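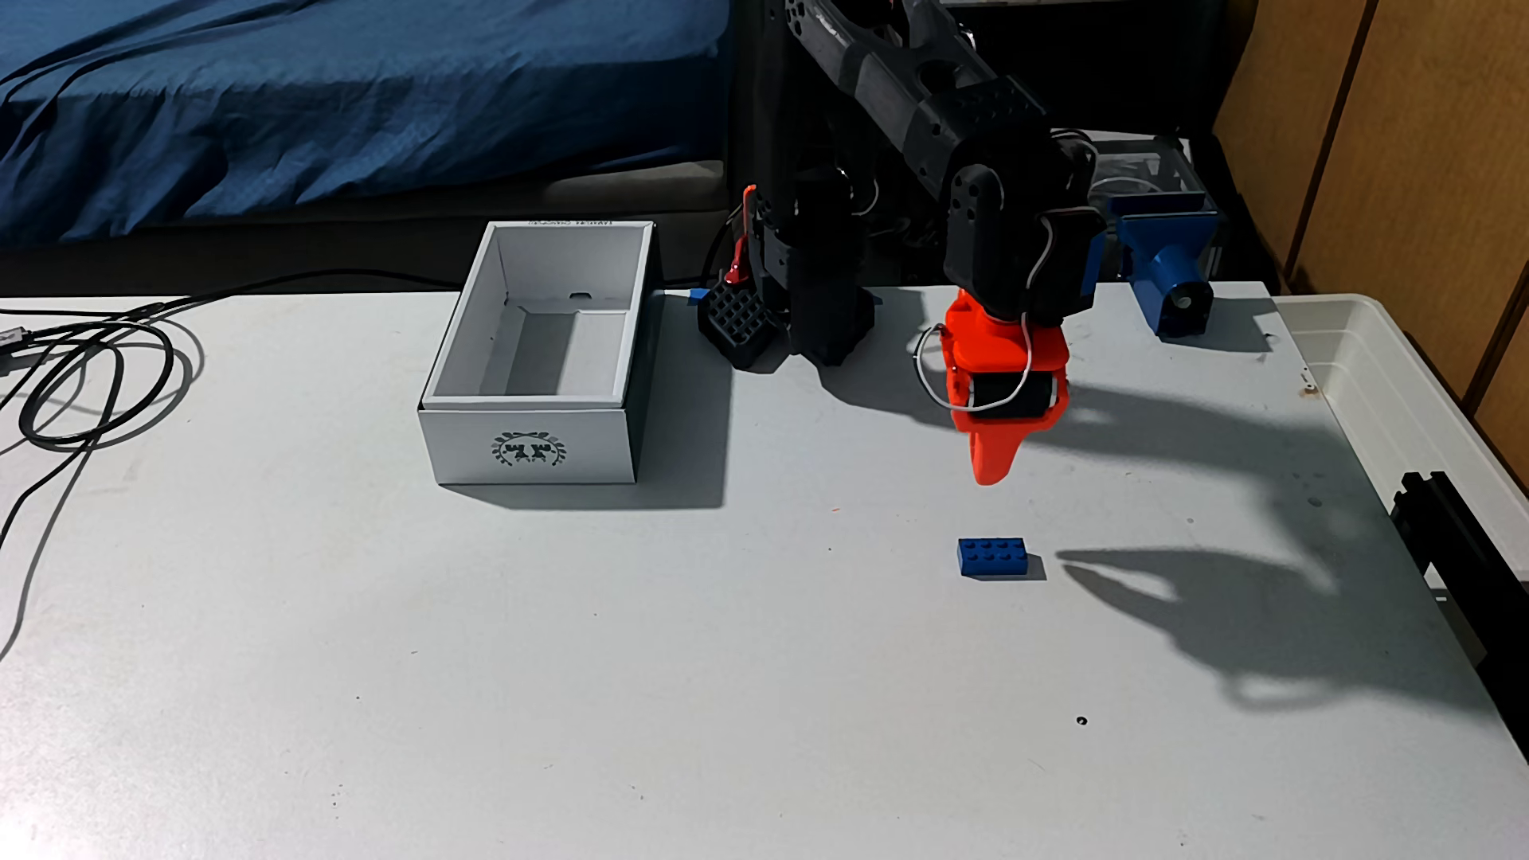
The orange gripper above a blue brick, with the open white box to the left.

Follico has released a new version of Plerkari, its control software for small tabletop arms. The main change is in how the program plans the last part of a grasp. Earlier versions computed one path and followed it to the end. The new one checks the position of the object again during the descent and corrects the path up to 19 times per second.

"Before, if the brick was moved a little, the arm went to the old place," said Etenesh Ayele, who leads the planning work. "Now it has a chance to notice."

The team uses toy bricks for its tests because they are cheap and the same size everywhere. In a series of 40 grasps with the new planner, the software reported four failures. The old planner had 23 in the same series. Most of the remaining errors come from shadows – the perception module sometimes takes the dark edge for a part of the object. Nahom Gashaw is preparing a fix for it, which should come in November.

Recordings made with the previous version can still be loaded, but the camera calibration must be repeated after the update. Users who wrote their own gripper settings should save a copy of them first.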